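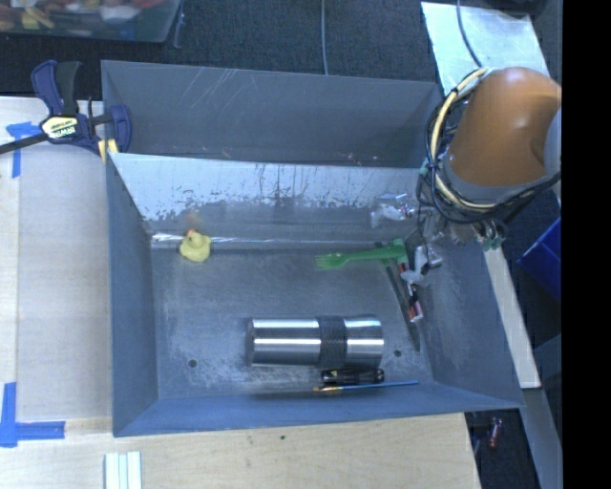 In Defense of the Odds and Ends Bin

Every household and every workshop I have known well has had one container where things go when they have no other place to go. In my mother's kitchen it was a drawer. In the print shop where I worked for seven years it was a bread crate under the cutting table. The people who write about tidying want it gone, and I think they're wrong.

The usual case against it goes like this. A mixed bin is a decision you put off. Each object in it should have a home, and if you can't name the home you should throw the object out. Gleice Figueiredo, who taught the home organizing class I took in June at the Drudovthorpe community center, put it on the whiteboard in capital letters: NO MIXED CONTAINERS. She had us empty ours onto a sheet and sort it by type. I did the exercise and I learned something from it, but I didn't learn what she wanted me to.

Take the things in the metal bin at the top of this page. A steel tumbler with a black grip band, a yellow rubber duck, a green plastic fork, a paintbrush or something close to one, and a short row of what look like batteries. By the rules, those are five errands. The tumbler goes to the kitchen, the duck to the bathroom, the fork to the picnic things, the brush to the art supplies, the batteries to the battery box. That assumes you have a battery box. It assumes you own enough brushes for "art supplies" to be a place.

Most of us don't. We have one or two of a great many things. Sorting by type works for a store, because a store has 400 forks. It works for tools if you use them every day. For a single plastic fork, the category is bigger than the contents, and you end up buying a container to hold the idea of forks.

I did that for a while. After the class I spent 75 dollars on clear Skonda boxes with snap lids and made labels for all of them. Within a few weeks I had a box marked CORDS, a box marked CORDS (OTHER), and a box marked SMALL that was the old drawer with a lid on it. My sister Dayana came over looking for a tape measure and opened every box before she found it in SMALL. She asked why I hadn't looked there first. I had labeled the boxes myself and I couldn't remember which word I had decided a tape measure was.

With one bin you look in one place. It might take a minute of pushing things around, but you don't have to guess what you were thinking the day you put it away.

I do have some conditions. The bin has to be wide and shallow enough that you can see what's in it. A deep tub is no good, and neither is a bag. Once things are stacked three high, the bottom layer might as well be in the landfill. If you can look down and see bare floor between the objects, you're fine. If you can't, it's time to take some out.

It should be tough, too. I like metal. Scratches and worn patches don't matter on a bin like that, and you can drop a wrench in without thinking about it. My neighbor Gilmar Nogueira uses an old Sarnon parts tray that he says came out of a garage, and it looks terrible and works perfectly. Fabric baskets look nice on a shelf and sag after a year. They also hide small things in the corners.

A divider helps, and I'd leave one side empty. This is the part people argue with me about. An empty compartment looks like wasted room, and the temptation is to start a second pile in it. Leave it alone. When you need to find something, you move things across as you go, and when you're done you've looked at each one exactly once. Valquíria Trindade, who ran the bindery at the print shop, did this with her hardware tray every Friday – left side to right side, then the next week back again. Whatever she didn't want to move a second time, she tossed. The whole job took less time than her coffee.

There are things that shouldn't go in. Anything sharp, for a start. Medicine. Loose batteries are a fair complaint, and Gleice was right about those: they should be taped at the ends or kept in a case, especially if there are keys or coins in with them. Important papers don't belong there either, though I'll admit my car title spent most of one winter under a flashlight.

As for the rubber duck, I'd keep it. Sorting guides are hard on objects like that because they have no job. But a duck takes up very little room, and it's easy to spot. Nayeli Pacheco, who lives upstairs from me and has two small kids, says the toys in her kitchen bin are how she gives directions. The scissors hook is behind the dinosaur. The spare key is by the boat. Her children can find anything in there, which is more than I could say for my labels.

I gave most of the Skonda boxes away. I kept one for the cords, because cords tangle with everything else and I do own a lot of them. The rest went back in together, tape measure included.

Posted Jan 30, 2022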